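Search this notebook

Wednesday, a bit after lunch

Glue day! I finally got back to the Idstead chairs, the ones with the wobbly back legs, and I'm writing this down now so I don't repeat April's mess all over again. Navance hide glue this time, batch 2492, soaked overnight and then warmed slowly. The old joints came apart nicely with a little steam (two of them practically fell out in my hand), and I scraped the tenons back to clean wood.

I took the first pass with 100 grit on the seat rails and it was too timid, so I dropped to 90 and went again. Much better. Figueroa wants the color kept dark, close to the tables in their front room, and I keep going back and forth on how dark is dark – nearly black looks great against a gray wall and pretty gloomy against anything else.
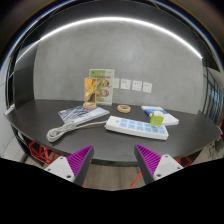
Stain tests

Zovix walnut straight from the can came out too red. Cut with 50 percent black it went muddy on the end grain, though the flat pieces looked fine. I'm trying a thin coat of black over the walnut next, wiped off fast. Scraps are on the window shelf, please don't sand them!

Still to do: clamps off tomorrow morning, check the left rear leg for twist, order more rags.

0 comments · 2 shares
Contact the workshop | Back to top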